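Reading an earnings beat without falling for it
Speaker notes, spring investor evening, Rinard Library, upstairs room
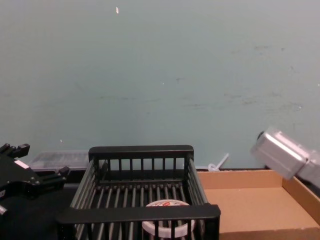

Before starting
Water. Clicker. Wait for the door to stop banging. Talk runs 18 minutes if I don't tell the Omico story twice.

Opening
Ask for hands: who here has bought a stock the morning after good earnings? Put own hand up. Keep it up longer than is comfortable.

In April, Pridum reported a loss of 4 cents a share. Analysts had penciled in a loss of 9. The headline said Pridum "crushed" the quarter, and the shares jumped before most of us had found our slippers. Pause here. The company lost money. It lost it with more style than expected, and people paid up for the style.

I'm not making fun of Pridum. I own some. I'm making fun of me.

What a beat is
A beat is the gap between what happened and what a handful of people guessed would happen. Say it slowly, then say it again with less drama.

The guess moves. It usually moves down in the weeks before the report, after the company has had a quiet word on a conference call about "headwinds." By the time the numbers arrive, the bar is low enough to step over in house shoes.

Ask the room what the estimate for Pridum was three months earlier. No one will know. It was a loss of 3 cents. Against that guess, the April number was a miss.
(Leave this up for a bit. Somebody will want to write it down.)

The Omico story
Omico makes pool pumps and had beaten estimates for two years running. I bought after the latest one. Revenue was fine. What I skipped was the part where they sold a warehouse and booked the gain in the same quarter. Take out the warehouse and profit fell.

You can only sell a warehouse once. I have checked.

If it's a lively crowd, add the bit about my wife reading the footnote aloud at breakfast. If it's quiet, go straight on.

Harju, where it went right
Credit to Aarne Valtonen for this one; he spotted it and I borrowed it with permission, which he gave in the form of a shrug.

Harju missed by a penny and the stock dropped hard at the open. But inventory was down, customers were paying faster, and cash from operations was up on the year before. The miss came from a tax charge they had flagged back in the winter. Aarne bought 1000 dollars' worth before lunch. By the following report it was worth 1,340, and he has been unbearable in a very quiet Finnish way ever since.

Don't oversell this. One stock, one man, one good lunch hour. He has others he doesn't bring up.

What I look at now
Read the cash flow statement before the press release. The press release has adjectives.
Find the one-off items. They live near the bottom, in smaller type.
Compare with the same quarter last year. Last quarter will mislead you on anything seasonal, pool pumps included.
Look at the share count. Earnings per share can rise because there are fewer shares and no more earnings.
Then guidance. If they beat this quarter and trimmed the next one, they may have just moved a sale across the calendar.

On premarket prices
Keep short. A big move at 7 in the morning can be a small number of people trading with each other. I once watched a stock leap on 791 shares – I have had bigger orders at the deli. By the opening bell it was flat.

If you must buy on the day, use a limit order and have coffee first.

Questions I'll probably get
Is Pridum a buy? I don't know. I own it, so I'd be the last person to ask.
Do analysts do this on purpose? Some are good, some are busy. Don't get drawn in. Bello Igwe used to be one and will be in the second row.
What about options over earnings? Refer them to Bello.

Finish
Handout is by the door: one page, both sides. Thank Bello for the room. Chairs go back against the wall before 9.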